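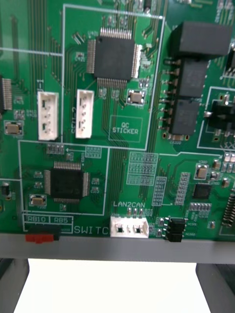
*Carte à circuit imprimé, emplacement « QC STICKER » sans étiquette.*

# Cartes électroniques reconditionnées : quelles exigences de traçabilité ?

**Forum Rakance – Rubrique Maintenance et achats**

---

**M_Sampaio** – 15 mars 2026

Mesdames, Messieurs,

Le service technique dont j'ai la charge prépare le renouvellement de son marché de pièces détachées pour les centrales de ventilation Finel. Le stock actuel comprend 578 cartes de régulation, dont une part importante a été reconditionnée sous le marché précédent. Or, pour presque 30 % d'entre elles, aucun document ne permet d'établir la date de la dernière vérification.

Nous envisageons d'inscrire au cahier des charges l'obligation d'apposer une étiquette de contrôle sur chaque carte livrée. Je souhaiterais recueillir l'avis des membres ayant déjà introduit une telle clause, ainsi que les éventuelles réserves des titulaires.

Je vous en remercie par avance.

Marcelino Sampaio

---

**atelier_nord**

Monsieur,

Notre établissement applique cette clause depuis deux marchés. Le bilan est favorable, à condition de préciser le contenu de l'étiquette : numéro de lot, date et visa de l'opérateur. Une simple pastille de couleur n'a aucune valeur en cas de litige. Nous en avons fait l'expérience avec un lot Pascu dont les pastilles vertes ne renvoyaient à aucun procès-verbal.
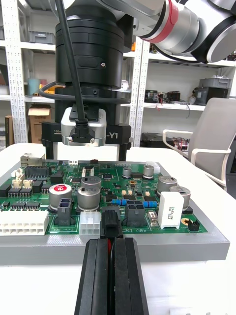 Le titulaire soutenait que la couleur suffisait à attester l'essai sous tension. La médiation a duré 4 mois et s'est conclue par un partage des frais, solution dont aucune des parties ne s'est déclarée satisfaite.

---

**regulation75**

Je me permets d'exprimer un désaccord. L'étiquette se décolle, se recouvre de poussière, et son remplacement en atelier n'est jamais consigné. Le rapport d'essai numérique, rattaché au numéro de série, me paraît la seule pièce opposable. Imposer les deux supports revient à renchérir la prestation sans bénéfice démontré.

---

**atelier_nord**

> Imposer les deux supports revient à renchérir la prestation

Le surcoût est resté négligeable dans notre cas. J'ajoute que le technicien d'astreinte, en sous-sol, ne dispose pas toujours d'un accès au réseau. Il lui faut une information lisible sur la pièce elle-même.

---

**C. Bumley_achats**

Bonjour à tous,

Côté acheteur, je recommande de distinguer la carte de ses câbles. Nous avons retourné 15 ensembles dont la carte était conforme mais dont les connecteurs présentaient un jeu excessif. Le cahier des charges ne mentionnait que « la carte », et le fournisseur a refusé la prise en charge.

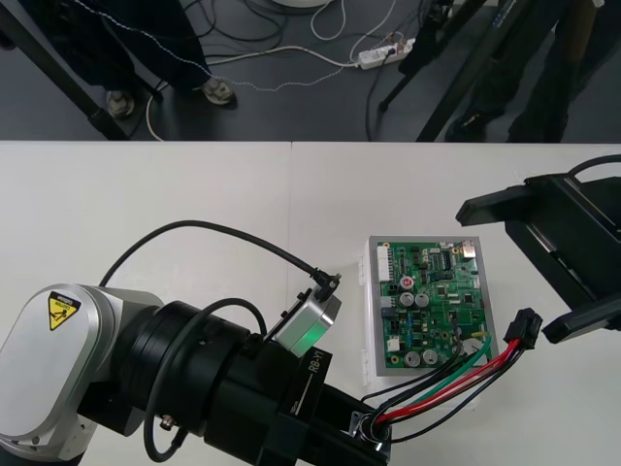
*Câble noir à connecteur coudé, branché sur un petit boîtier argenté.*

La rédaction que nous avons depuis retenue est la suivante : « la carte, ses connecteurs et l'ensemble des câbles livrés avec elle ». Elle n'a pas été contestée à ce jour.

---

**regulation75**

Sur ce dernier point, je rejoins entièrement l'intervention précédente. Je maintiens en revanche ma position quant à l'étiquette – tout au plus pourrait-elle être demandée à titre facultatif, avec un critère de notation modeste.

---

**M_Sampaio**

Je remercie les participants de ces contributions. La formulation relative aux câbles sera reprise dans notre projet. S'agissant de l'étiquette, nous nous orientons vers une obligation limitée au numéro de lot et à la date, le rapport numérique faisant foi en cas de divergence.

Un membre disposerait-il d'un modèle de procès-verbal d'essai compatible avec les références Finel antérieures ?

---

**atelier_nord**

Je vous transmets le nôtre par messagerie privée. La rubrique relative à l'essai d'isolement devra être adaptée à vos tensions.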